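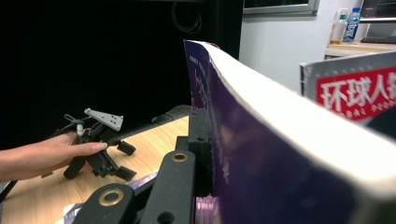
Which of the two camera positions tells us more about how firmly a magazine is being held? The camera on the gripper does, by a comfortable margin, although it needs help from the head camera as soon as we want to know where the magazine is going.

We had hoped to write a tidier section than this one. When we started, the plan was to compare two sets of jaws for the hand-held grippers, the Dalto jaws and the Millileck jaws, and to leave the cameras alone. Within the first week it was plain that the two matters could not be pulled apart. A jaw that looked clumsy from the head camera often looked perfectly sensible from the gripper camera, and the other way round, and we found ourselves arguing over which recording to believe. So the comparison grew, and what follows covers both the jaws and the views.

## 4.2 Thin, floppy things: magazines and booklets

Most of the published work we leaned on uses blocks, cups and boxes, and we are fond of blocks, cups and boxes too, but they forgive a great deal. A magazine does not. It is stiff along the spine and soft everywhere else, it bows when squeezed from the side, its cover can slide over its pages, and a glossy cover throws reflections that upset any tracker that relies on surface pattern. A thin booklet is harder again. Pick it up by one corner and the opposite corner goes wherever it likes, which may well be under your own wrist. We chose the job of filing magazines and booklets upright in a slotted rack for exactly these reasons, and also, we admit, since all of us have a shelf at home that could use the attention.

In all, we kept 1,457 recordings of this job, each with both views running at 30 frames per second. The operators used a gripper in each hand. Jailson Holanda and Shanthi Kanagaratnam did the greater part of the handling between them, after a good long practice period that we did not record, and they swapped jaw sets halfway through each session so that tiredness would not fall on one set alone. They were told what to file and left to work out how. We did not coach them on where to pinch or which hand should lead, and their habits differed a fair bit, as you would expect from two people who fold towels differently.

### What the jaws did

The Dalto jaws are the stiffer of the two. They close squarely, they stay where they are put, and with a thick magazine they are a pleasure to use. You pinch the block of pages, the block bends, and the whole thing comes along with you. Their weakness shows with booklets. With only a few sheets between them the jaws close almost fully, and the last bit of travel is where the operator has the least feel. Several times a booklet slid out sideways while the operator was quite sure it was held.

The Millileck jaws give a little along their length. We did not like them at first. Raíssa Rangel wrote in her notes for December that they felt "like shaking hands with someone who isn't sure they know you," and that was the general view for a while. With booklets, though, the give turned out to be useful, as the jaw settled against the paper and kept touching it while the sheet moved. With heavy magazines the same give let the bottom edge swing, and the operator had to wait for the swing to settle before lining the magazine up with a slot.

We ran each jaw set through 3,000 opening and closing cycles before the sessions began and checked the play in the joints again afterward. The Dalto set had loosened slightly at the pivot, and we tightened it. The Millileck set had not changed in any way we could measure with the tools we own, which are modest.

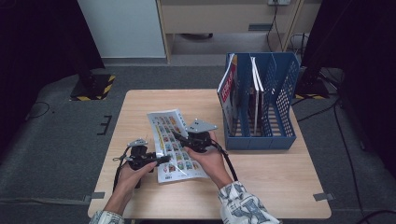
Can the head camera alone be used to judge a two-handed grasp? It can for the broad movement of the hands and the path toward the rack, but the contact itself is too often covered by the jaws, the thumbs or the paper for the view to be trusted on its own.

Figure 5, at the end of this section, gives a fair idea of the difficulty. In the head view the two hands and the two grippers sit between the lens and the part of the booklet that matters most. The plates on top of the grippers are in plain sight, which is good news for working out where each tool is and how it is turned, and we had very little trouble with that. The blue rack is easy to find as well. It is a strong colour on a pale tabletop, and its dividers give clear upright lines. What goes missing is the pinch, and with it the answer to the question we most wanted to ask, which is whether the paper is held or merely touched.

### What the cameras did

For the gripper camera the situation is nearly turned around. The jaws are always in view and always in the same place, and the thing being held fills much of what is left. A bend in a magazine is very easy to see from there. The page edges spread into a broad pale band as the block flexes, and the shape of that band follows the squeeze closely enough that we could use it as a rough measure of grip. Weronika Chmielewska suggested this one afternoon while looking for something else entirely, and it has become the part of the work we are most pleased with.

The trouble is that the gripper camera has no sense of the room. Turn the wrist and the whole background turns too, along with anything that was helping you find your bearings. Covers come up close and soft, with lettering that can't be made out, so a method that counts on reading the cover to know which magazine it has will be disappointed. We tried two fixes for this. The first was to identify the item from the head view before the grasp and simply carry the label forward. The second was to stitch the two views together in time using Honorato, the alignment program we describe in Section 3, and let each frame borrow whatever the other could see. The first fix is cheap and works whenever only one item is being handled. The second is slower and fussier to set up, but it copes when an operator puts one item down and takes up another.

Alignment deserves a word of caution. Our two clocks drifted apart during long sessions, and a drift that is harmless while a hand crosses the table matters a great deal at the moment the jaws close. We now resynchronize every 2,000 frames. If you are building something similar, please do it from the first day. We did not, and we spent a good part of the winter repairing recordings that would have been fine otherwise.

### Putting the two together

Taking jaws and views side by side, our preference for thick magazines is the Dalto set with the gripper camera given most of the say during the grasp. For booklets we prefer the Millileck set, with the head camera brought in early, while the booklet is still being squared up over the table. Switching jaws between items is not practical in ordinary use, and a person who must pick one set for a mixed pile should think about which mistake is cheaper. A dropped booklet can be picked up again. A swinging magazine can catch the top of a divider and take the rack along with it.

We also trained the Grorby controller on each view alone and on both together. The controller trained on both was the steadiest near the rack, and the one trained on the head view alone had a habit of closing early, before the paper was fully between the jaws. Given what the head view hides, we can hardly blame it.

**Figure 5.** Booklet held with two hand-held grippers, as recorded by the head camera. The rack is at the right.

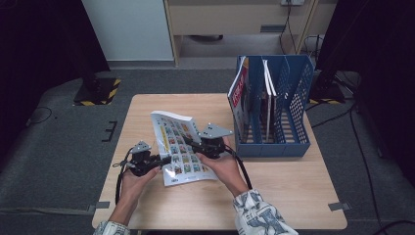

Tatiana Zeman, on reading a draft of this section, objected that we had been too kind to the head camera. In her view a controller that closes early has learned exactly what it was shown, and adding a second view only papers over the gap unless the operators also learn to keep their thumbs clear of the contact. She would have us record a further set with a fixed hand position and compare the two before saying anything about which camera deserves the credit.

We think she is partly right. Asking people to hold their thumbs in a set place would make for a cleaner test, and we mean to run one. Our worry is that the handling would become stiff and a little unnatural, and that a controller trained on it would pick up the stiffness too. Both sets of recordings will use the same rack and the same booklets, and the Dalto jaws will go first this time.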